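4. The Student Project: Stacking Tableware

4.1 Setting and schedule

The work reported in this section was done by the students of the Tremby robotics course, who spent the second half of the term teaching an arm to stack cups and bowls. We picked stacking because it is easy to explain and surprisingly rich once you start. A beginner can tell at a glance whether a tower is standing, and yet the choices behind it (which piece goes next, how far open the fingers should be, when to let go) kept our strongest programmers busy until the last session. The students loved it, and so did we!

Each team worked at the same table and had the same arm to share, booked in slots of 60 minutes. Slots were tight at first. By the third week most teams had learned to arrive with their code already tested in the Relley simulator, and the time at the table went into real attempts. The rules were fixed on 8/19/20 and were not changed after that, even when two teams asked (quite reasonably) for a softer scoring of near misses.

4.2 Task and rules

A run starts with cups and bowls set out on a cloth-covered table. The team names a target order before the run and the arm then has to build it, one piece at a time, with no hands on the table until the run is called. Pieces may be placed upright or upside down. Mixing the two was the part students enjoyed most – an inverted cup makes a fine pillar, but it offers a small, slippery platform for whatever comes next.

Points are given for every piece that stays in place after release. A piece that is dropped outside the stack ends the run, and the team keeps what it has earned. We also gave a bonus for alternating cups and bowls, which pushed teams toward taller and much more daring builds than we had planned for. Figure 4 comes from a run with a colorful alternating stack.

4.3 Data collected by the teams

Across the term the teams logged 149 runs, of which 50 were recorded for the class archive along with the joint positions and the finger opening. In addition, each team could draw on roughly 1,000 simulated grasps made with the Cardoso toolkit. The simulated grasps were a good source for the approach angle and a poor one for the release. Thin plastic bends under the fingers, and the simulator treats every cup as rigid. Several students spotted this on their own from the log files, and their write-ups on the subject are among the best student work we have read.

4.4 What the students changed

Nearly all teams began with one fixed grasp height for all pieces and gave it up within a few sessions. The most common replacement was a small table of heights, one entry per kind of piece, measured by hand with a ruler. One team went further and slowed the arm over the last stretch before release, a change of four lines that the other teams were quick to borrow. We encouraged the borrowing – code was shared freely through the Plerkum server, with credit given in the comments.

Figure 4. The arm carrying a yellow-orange cup above the table, with the stack at center and further bowls set out on the cloth.
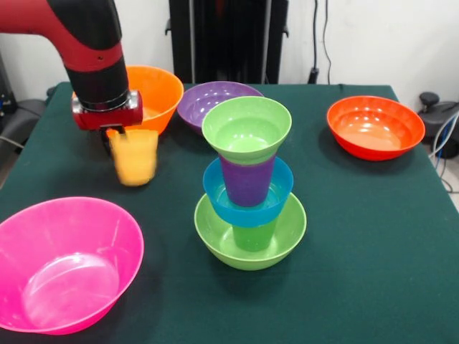 4.5 Scoring and student feedback

Scores were read out at the end of each session and posted the same day. In the feedback forms, collected in September, students asked most often for longer slots and for a second set of bowls in more sizes. We plan to provide both the next time the course runs.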